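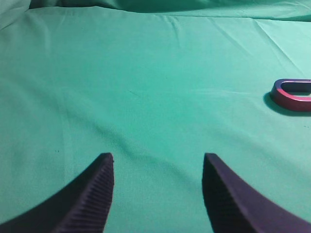
主题：Re: Re: 家务和车间杂活，机器到底能不能干了

先回上一封，原文引在下面，我删掉了签名和后面关于运费的那几段，别的没动。

> 各位好，我把 Vellow 那边五月放出来的演示又看了一遍，觉得大家上个月的讨论太悲观了。机械臂从布面上捡小件、挂衣服、把杯子放进沥水架，全程没有人碰。模型是同一个，换任务不用重新编程，只要补一些示范数据。我的判断是，再过 2 年，家里收拾桌面、叠毛巾这一档的活就算解决了，车间里的上下料、分拣、装袋会更快。
>
> 我们厂里准备立项，想先从洗后分拣那张台子做起。台面铺软布，零件和挂环都散在上面，人坐着挑，一天下来腰疼得厉害。这种活没有技术含量，机器没有理由干不了。
>
> 另外有人说软布不好弄，我不太同意。布又不用抓，抓的是上面的硬东西，布只是个背景。硬东西形状固定，视觉一识别，夹爪下去就完了。
>
> 还有一点，Bunnag 的老叠衣机大家都用过，那种专机一换尺寸就得停线调。现在通用的臂出来了，专机迟早要淘汰。预算有限的话，我建议跳过专机，直接上臂。
>
> 想听听真用过的人怎么说。

真用过的人来说两句。我在洗涤厂管设备，前后陪两家供应商做过试用，一家是 Vellow，一家是 Kirkwood，都是带夹爪的单臂，手腕上装个小相机。话不好听，但都是从台账里翻出来的。

先说“没有理由干不了”。理由有的是，只是坐在台子边上的人感觉不到，手替他把事情都办了。您让一位老师傅讲她怎么从布上捡一个环，她讲不出来，她会说“就拿起来呗”。我在旁边看过很多遍，她手指先往布上压一点，让环的一侧翘起来，另一根手指顺势插到底下。布要是有褶，她手掌外侧会顺手把褶抹开。布跟着跑了，她小指一按就停了。这几下加起来比眨眼长不了多少，她自己根本不当回事。

夹爪没有小指。两根指头，张开，合上，没了。

再说“布只是个背景”。这句我最不同意，因为我们试用时吃亏就吃在这上头。环平躺在布上，夹爪要夹住它的边，指尖就得往下走，走到比环的上沿低一截。走浅了，夹在边上打滑；走深了，指尖先顶到布。布下面要是硬台板，臂会报力矩超限，停下来等人按复位。要是像您说的那样铺了软布，底下再有点空，指尖把布戳出个窝，环顺着坡滑走了，相机刚才算好的位置就作废了。还有一种，合爪的时候连布带环一起夹住，往上一提，整块布跟着起来，旁边的东西全挪了窝。演示片里一般见不到这一段，我们的台账里有的是。

所以布参与了整个动作。您可以不抓它，它照样来碰您。

褶子也麻烦。亮的褶和暗的影子，在手腕相机里有时跟物件的边很像。环自己还投一块影子，光从哪边来，影子就往哪边歪。人一眼就知道哪是东西哪是影子，程序多数时候也知道，问题在“多数时候”这几个字。一张台子一个班次要捡多少次，把那点例外乘上去，就得有个人站在旁边。人都站在旁边了，还不如让他自己捡。

再有就是看不全。相机装在手腕上，离得近，看得细，这是好处。坏处是稍微偏一点，东西就只剩半截在画面里，另外半截在外面。环还好猜，剩半截的东西是个夹子还是个卡扣，谁说得准？供应商的办法是先抬高看一眼再下去，管用，每次多花的时间也得认。我们试过另外在台子顶上架一台固定相机，臂伸过去又把视线挡了，最后两台都开，标定隔三差五要重做。重做标定的是我，不是卖臂的。

下面给点数。我知道这个列表的人爱看数，也知道这些数到别家就不一定成立，所以把条件写清楚：台面铺布，件都是硬的小件，没有纠缠在一起，灯光是车间顶灯，没有做遮光。

Kirkwood 那次，整个试用期记下来的抓取尝试是 3731 次，其中需要人伸手的有 410 次。“伸手”的口径是我定的，包括按复位、把滑到台边的件拨回来、把夹起来的布扯平，也包括臂在那儿来回比划不下去、操作工看不过眼替它捡了的。供应商的口径不一样，他们只算报警停机，数字自然好看得多。我不说他们作假，口径写在合同附件里，是我们这边签字的时候没细看。

同一张台子，熟手一小时捡 200 件，中间还喝水、接电话、跟隔壁聊孩子上学的事。臂的速度我就不写了，写了又要吵是不是参数没调好。参数确实可能没调好。只是调参数的人走了以后，留在厂里的是我们，参数停在什么地方，产量就停在什么地方。

Vellow 那次没有可比的数，原因是试用只做了一半。前半段很漂亮，我承认，当时我也动心了。换了一批件，挂环从扁的换成厚一点、表面发亮的，成功率就往下掉。对方说补示范数据就行，跟您信里讲的一样。补是能补，示范要人来做，一个人拿着遥操作手柄，一遍一遍地把环夹起来放下，夹起来放下。做示范那几天我们少了一个熟手，台子上的活是别人加班赶完的。后来又换了一批件，对方又说补数据就行。到这儿我们就停了。

我没有说这条路走不通。东西确实比前些年强，这个得讲公道话。早几年同样的活，件必须摆在治具里，歪一点都不行，现在随便扔在布上它能找着，能下爪，大部分也夹得上来。换了是实验室里的人，看到这一步应该高兴。可我是管设备的，我要看的是剩下那一截谁来兜底，兜底的人工资算在谁头上。立项书里如果没有这一栏，我建议您先别交。

顺便说“捡起来”和“干完活”的距离。您那张分拣台，捡只是头一步。捡完要看是哪一种，要翻过来看有没有裂，要放进对的格子里，格子满了要换，换下来的要有人推走。掉到地上的要捡回来，夹在布缝里的要抖出来。布脏了要换布，新布铺上去又是一套新褶子。人把这些全包了，谁也不会单列工时。机器上来以后，每一样都变成一个问题，每个问题都有人来报价。

家里的活更是如此。收拾桌面、叠毛巾，听着比车间轻松，我觉得反而更难，车间好歹能规定台子上只许放什么。您家餐桌上今天是钥匙和药瓶，明天是孩子拼到一半的东西，哪样该扔哪样该留，当妈的都未必拿得准。至于 2 年，我不打这个赌，也不劝您拿厂里的钱去打。

专机那一段我得替 Bunnag 说句话，我跟他们没有任何关系，还跟他们的售后吵过架。换尺寸要停线调，是真的，调一次很烦，也是真的。可它调完就一直叠，叠到下一次换尺寸。它笨得很清楚，哪里会卡我闭着眼都知道，备件在柜子第几层也知道。通用臂出毛病的时候，我不知道它为什么出毛病，打电话过去，对方很多时候也不知道，只会让我把日志打包发过去。发过去之后呢，等。等的时候台子空着，活堆着。

预算有限的情况下跳过专机直接上臂，我是反对的。哪怕两样都不上，先把台子垫高一点，给师傅换把像样的椅子，腰疼的问题能缓解不少，花的钱大概还不够供应商来一趟的差旅。我们换了椅子，没有人要求换回去。

如果您还是要试，我也理解，上面有人盯着要“智能化”的时候，我也试过。那就提几条，都是我们自己踩出来的。

试用之前，把“人工介入”的定义写死，谁伸手都算，伸一下算一下。录像自己留一份，相机自己买，别用对方给的那台。

布要绷住。随便铺一块，四边不固定，布后头再卷起来一坨，臂干不了多久就把它拱成一座小山。我们后来拿夹条把边压住，好了很多。也试过干脆不铺布，硬台面上小件一碰就跑，夹爪尖还把台面刮出道子，又铺回去了。有人建议换成带纹路的橡胶垫，我没试过，试过的请说一声。

指面要问清楚。带细棱的那种夹光面的件比平的强，棱里会积毛絮，积满了就跟平的差不多。洗涤厂里毛絮是管够的，布面上那些小黑点一样的脏东西，擦完一会儿又有。清理周期供应商手册上没写，我们定的是每班交接擦一次，刷子用软的。

换件的事一定提前讲。把您半年里可能上台的件全拿出来，厚的薄的，亮的哑的，带颜色渐变的那种塑料环也拿上，一次摆给对方看，让他们当着您的面夹。别让对方挑件。哪些夹不了，当场写下来双方签字。

让台子边上的师傅参加验收。我们头一次没叫她们，验收过了，第二天她们就指出来臂放件的那只格子方向是反的，下道工序要倒手一遍。这种事我站在旁边看了好几天都没看出来。

最后回一下另一位前天私下问我的事：Flandstead 的那个租赁方案我看过条款，月租不高，但是超过约定的抓取次数要另收费，而且失败的也算次数。失败也收钱，我是头一回见。有谁签过的，麻烦在列表里说说实际账单是什么样的，私信也行。

还有，上一封里提到的那段 Vellow 演示，我逐段看了，挂衣服那一段中间有一次切换镜头，切完以后衣架的朝向跟之前不一样。可能没什么，可能就是换了个角度拍。您要是跟他们熟，能不能要一份不剪的？要来了我愿意从头看到尾，看完如果是我错了，我在这儿认。

台账的表头格式我可以发给要做试用的人，内容不方便发，签过保密。要的回一封就行，不用抄送全列表。

> 我们厂里准备立项，想先从洗后分拣那张台子做起。

漏回一句：这张台子一个班几个人、换件多久一次，您信里没写。方便的话补一下，不然大家说的都是各自厂里的台子。

--
退订请发空白邮件到列表管理地址，主题写“退订”。回复默认发给全体，私下回复请自己改收件人。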